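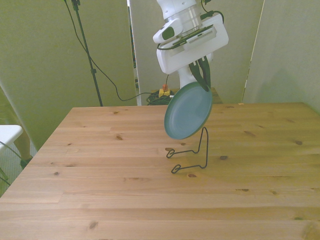

Figure 1. Round plate with raised rim and bent-wire stand, pine table.

Unit 4: Displaying Flat Ware
Handout revised 16/08/2024. Module tutor: Delphine Calloway

Students should read this handout before the practical session in the Benavides Room. It covers the single plate on a wire stand, the arrangement most often requested by small museums and shops.

4.1 The stand
A stand of bent wire has an upright back, against which the plate leans, and two feet that extend forward. The curled ends of the feet keep the rim from sliding. Stand the empty wire on the table first and press lightly on each foot – a stand that rocks should be returned to the store and exchanged.
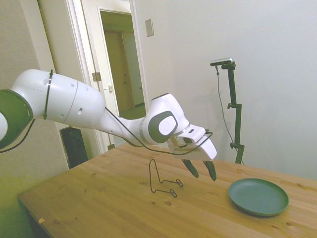 4.2 The plate
Lay the plate flat, face upwards, well away from the table edge. Check the rim for chips and record any damage on the Prirnness form. Plates of up to 1000 grams may be shown on wire; heavier pieces are dealt with in Unit 5.

Lift the plate by the rim and bring it upright over the stand. Lower the bottom edge into the feet before allowing the back to rest. 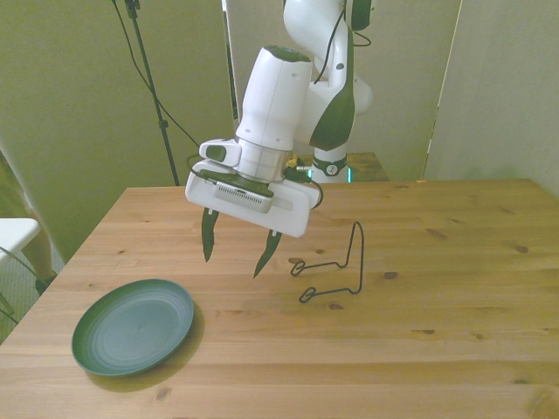
The face should lean back slightly when the work is complete. A darker rim around a lighter well reads best at seated eye level, and the stand may be turned a little towards the main approach. Marks are given for handling and for final position – speed is not assessed.

Reading: Course Reader, pages 92 and 153.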